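### Shared workshop: hand build, April 2023

The Ravport bench has moved from fitting fingers to cycle testing. The hand hangs fingers down from its mount, so gravity loads the tendons the same way on every run. Each finger closes, holds for two seconds and opens, and the controller logs motor current at the end of the hold.

The first run stopped at 208 cycles with a slack tendon on the index finger. Kianoush Taheri traced it to the crimp, which had crept along the line under load. All crimps have been redone with a longer sleeve and a knot behind it.
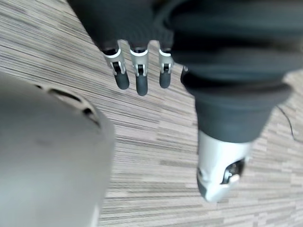
The second run is set for 1,000 cycles, with a stop every 200 to check tendon tension and hinge play. Replacement pins are on order from Kandell. Until they arrive, please keep commanded grip force at the lower setting in the Plelutov config file. The higher setting was tuned in November for the old fingertips and will overdrive the new ones.

Two open items. The thumb controller still drops its zero position after a power cycle, so home it by hand before enabling the motors. The cable run also needs proper strain relief; clips that fit the forearm would be welcome. Logs are in the shared folder under "Triantafyllou", one file per run.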